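Tulorton G2 gripper kit: long-term review

Posted May 2022 by Réka Somogyi
Filed under: workshop reviews, arms and grippers

I have now had the Tulorton G2 on the end of my arm long enough to have taken it apart twice, lost one screw down the back of the radiator and worn through a set of finger pads, so it seems a fair time to write it up properly. Short version for those who only want that: I love it, I would buy it again, and the manual needs a good talking to.

Some background on my setup. The arm is a Costeo five-joint kit that I put together at home over one very wet winter and then carried in pieces to the shared workshop in Randley, where there is a decent bench and people who own better screwdrivers than I do. It came with a claw that opened and shut in the way a clothes peg does. Fine for wooden blocks, hopeless for anything with a skin on it. I wanted something with two fingers that stay parallel as they close, and enough give in the drive that I could pick up food without turning it into soup.

What's in the box

You get the linkages, the two finger plates, the housing, one servo, a bag of bolts, a bag of slightly different bolts, a driver board and a cable that is too short if your arm is any longer than mine. Everything was there. The plastic parts are cleanly moulded and I only had to take a knife to one of them, where a bit of flash stopped a link swinging freely. The metal bushes are a lovely touch at this price and they are the main reason the thing hasn't gone wobbly.

Putting it together

The box says two hours. It took me an afternoon, with a break for tea and a longer break while I worked out that step 9 shows the left link from behind and step 10 shows it from the front. Once you know that it all makes sense! Do the links up finger tight first, run the gripper open and shut by hand a few times, and only then nip everything up. I did it the other way round and it bound so badly at the closed end that the servo buzzed like a wasp in a jar.

A dab of thread lock on the pivot bolts is well worth it. Mine started backing out in the first week, and after I'd done them properly they stayed put.

The servo horn wants setting with the fingers fully open. The manual says half open. The manual is wrong, or at least it was wrong for my kit, and Gál at the next bench had the same trouble with his.

Using it

This is where I get excited. The driver board lets you set a position and a force limit separately, on a scale from nought to 700. I started with a sponge at 100 and worked my way up through a tennis ball, a bread roll and a cardboard tube, writing the numbers on masking tape along the edge of the bench. Most of my kitchen things live somewhere below 300. Soft fruit wants a good deal less, and I'd tell anybody to start low and creep up in small steps.

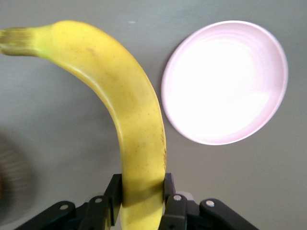 The parallel action makes such a difference to how you plan a grasp. With the old claw I had to aim for the exact middle of whatever it was, and if I missed by a little the object got squirted sideways across the bench. With flat fingers you can be a bit sloppy and the closing motion nudges things into line for you. Curved and lopsided shapes still need thinking about, of course. Hold something long near one end and the weight tries to twist it in the grip, so I slow the wrist right down for those and keep the lifts short.

I wrote a counter into my control script on the first day, purely out of nosiness, and it stands at 3,776 open and close cycles. The gears sound the same as they did when new. There is a little play at the fingertips, which I can feel if I waggle them with my hand but can't find in how it handles things. The finger pads are another matter. The rubber ones supplied had gone shiny and started peeling at the corners well before that, and I now cut my own from a sheet of thin silicone and stick them on with double-sided tape. They grip better and they come off when they need a wash.

Things I'd change

The cable, as I've said. I made an extension, which is easy enough if you can crimp, but a beginner would be stuck on the very first evening.

The bolts should be in labelled bags. Two of the lengths differ by so little that I was holding them up against each other under the lamp.

The board has no reverse polarity protection. I haven't blown one up. I've come close.

I would also love a softer setting at the very bottom of the scale. Under 40 or so the servo can't decide whether to move, so ripe raspberries are still off the menu. I tried. I had to clean the links with a toothbrush.

Price and spares

I paid £38 for mine, pads and board included. A spare set of links is cheap and arrived quickly when I ordered some (my fault, I drove the arm into the vice). The seller answered my email about the servo horn the next day and sent a corrected drawing, so newer kits may well have it in the box.

Would I recommend it?

Yes, very happily, to anyone with a small hobby arm who has got bored of stacking blocks. You'll want a set of small hex drivers, some thread lock and a bit of patience with the drawings. I'm building a second arm at home now and there's already another G2 sitting on the shelf for it.

I'll put up my pad template and the list of force numbers once I've copied them off the masking tape. If you're running one from a different servo board, leave a comment with your settings, I'd love to compare.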